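Notebook, August, morning. Wind and battery balance for the Narkholm grid

Started 8:40. I continue the calculation for the island from last week, with the new load file.
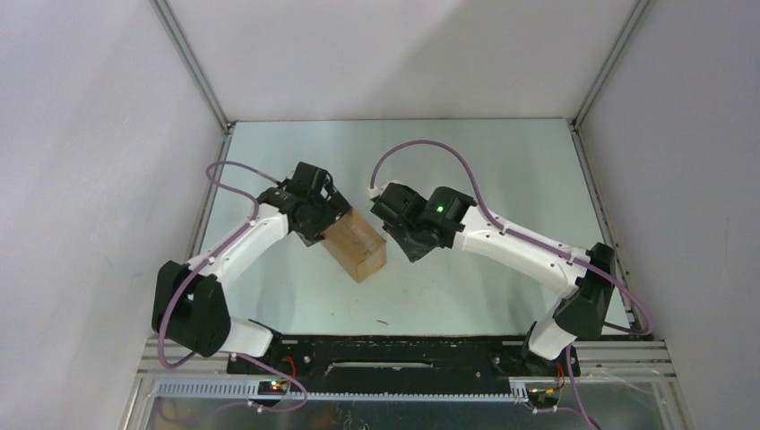

The peak load in the file is 1000 kW and the diesel set at Istier can give 350 kW, so in a calm evening the battery must carry the other 650 kW. The battery in the plan has 3000 kWh. By simple division this is a bit more than four and a half hours. I do not like this number, it is without losses and with a full battery at the start.

Second run with 30 percent kept as reserve, like Wieser writes in their offer. Then only 2100 kWh are usable and we have a little over three hours at peak. In the wind record from Visau there are calm periods much longer than this, also in winter.

My opinion, for the discussion: the plan is not wrong, but the text for the town says "independent from fuel" and I can not support this sentence with my table. People will read it and later be angry with us. I would write "less fuel" and give the hours.

Mistake found at 11:15: column F was in local time and the wind column in UTC. I shifted it and repeated both runs. The two results above do not change, they do not use the wind column, but the yearly fuel sum does. Old sum is crossed out on the previous page, please do not copy it.

Still open: price of diesel delivery in winter, and if the second cable to Visau is still considered. Ask before the next run. File saved as balance_v4.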